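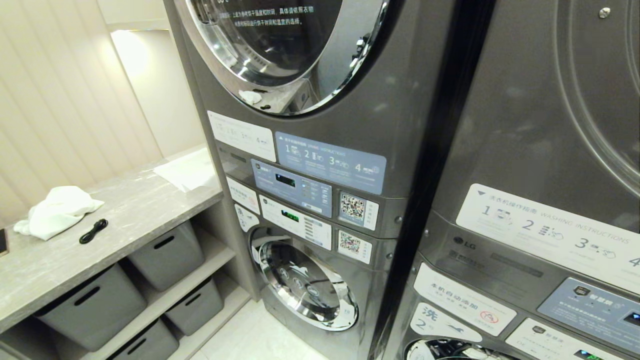
Stacked LG machines, countertop and storage bins in the laundry room, the work area for the Wader project.

About the Sotham Robotics Club

The Sotham Robotics Club is a student group that builds and programs robots for household tasks. Members work on one long project per school year. The current project, Wader, deals with laundry: finding the right machine, reading its state, opening the door, and moving cloth between drum, counter and bin.

What we work on

Laundry rooms are hard for robots. Round chrome door rims throw bright reflections that confuse depth estimates, and dark door glass hides most of the load. Panels carry small printed labels next to lit digital readouts, and two stacked units side by side can look alike from close up. Wader handles these problems in separate modules, each owned by a pair of students:

Door detection and handle position
Display reading
Cloth pickup from flat surfaces
Bin selection and placement

The image set for door detection holds 2358 labeled frames. The cloth pickup set is smaller, at 700. Both are kept on the club server and are open to any member.

How the club runs

New members start with Cisto, our training arm, and complete 5 bench exercises before joining a module. Code is reviewed by another pair before it is merged. Test logs are written the same day, including failed runs. Yanti Santoso supervises the club and signs off on all work with powered hardware.

Each year ends in May with the Karppinen Trial, a timed course set by former members. Teams are scored on completed transfers, with points taken off for dropped items and door contact.

Joining

Membership is open to all enrolled students. No programming experience is required. Meetings are held in Room 1105.

Page updated November 26, 2018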